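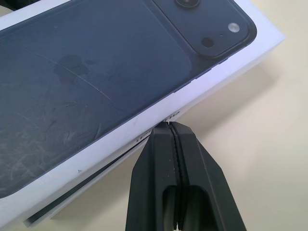
Ikby, April

Hi all - a quick update from the Erken phone reuse project, now that your second payment has come through (thank you!).

The big job this spring has been boxes. We asked people to hand in their old phones with the original packaging if they still had it, and boy, did they still have it. We've logged 2581 items so far, and a lot of those are lids and bases like the white one with the dark blue-gray phone and the Apple logo printed on top. Scratches all over the glossy part, swirls down at one end, one long line running past the logo. We used to put boxes like that straight into recycling. Now we grade them, and light scuffs go in the "fine to use" pile as long as the lid still fits the base.

Grading is slower than I promised you in the fall. I figured on six weeks and we're at the end of that with 32 crates still to open. Most of the holdup is matching boxes to the right model (the side print is tiny, and my eyes aren't what they were), so I've bought a desk magnifier out of the supplies line. It's great!

The Hashmi storeroom is working out well - dry, good shelves, and they've let us keep it for another six months at the same rent. Cundo will take the first batch of boxed phones in May, and they're happy with scuffed lids.

Spending is on track apart from packing tape, which I badly underestimated. I'll send the receipts with the next report.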